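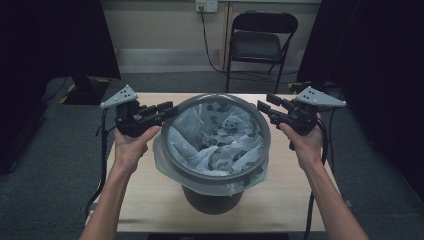
Round bin on the table, liner folded over the rim

From: Diarmuid Sheehan
To: Utine building list
Date: 31 August 2025
Subject: Re: Bin liners in the shared kitchens

Samah Soliman wrote:
> Can we please settle on one size of liner before the next order goes
> in? The ones in the second floor cupboard slide down inside the round
> bins as soon as anything heavy goes in, and then whoever empties it
> has to fish the bag out from the bottom. I also don't know if we are
> meant to be using the clear ones or the white ones. The cupboard has
> both, plus a roll of something from Dasport that fits nothing.
>
> Samah

Samah, I'll take these in order.

Size first. The round bins with the grey rim need a liner with enough length to fold well over the outside. If the wrinkled part hangs down the front a fair way, you've got the right one. If it only just catches the rim, it's the short one and it will slide. The short ones were bought for the little bins in the washrooms and should go back there. I'll put a strip of masking tape on the shelf so the two stay apart.

Colour doesn't matter. White or clear, the hauler takes both from us. The last order was 4 cartons of the white from Rolland and I'd like to finish those before we buy anything else. By the stock sheet there are 1,037 liners left in the basement, so we won't be ordering before December in any case.

The Dasport roll is for the square bins we got rid of. Anyone who has a use for it at home can have it.

On changing them: please tie off the full bag before you lift it. Tissue and plastic wrap don't weigh much but they puff up, and if you pull the bag up open you'll lose half of it over the side. Press it down a bit first, tie it, lift it out, then wipe the rim. If the bin is easier to deal with up on a table, go ahead, but give the table a wipe afterwards.

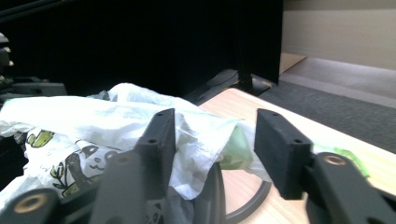

Printed bags are fine for garbage too. The white one with the panda and the green bamboo leaves is as good as a bought liner for small stuff, and there's always a pile of shopping bags under the sink. Check for holes in the bottom. Flatten them before they go in the drawer so it will still close.

Soft plastics still go in with the regular garbage. Polalum told us they might start a separate pickup, but I have nothing in writing and no date, so don't start saving them up.

The key for the basement storage is in room 116. Sign for it and bring it back the same day.

Diarmuid

3 comments

Zanele Lekota
I'll have the Dasport roll if it's still going. We have a square bin in the garage.

Hernán Ñahui
Could the tape on the shelf say which floor's bins it means? The third floor has one round bin that is smaller than the rest and the long liners bunch up in it.

Giuliana Bermúdez
Room 116 was locked when I went by at lunch. Is there a second key?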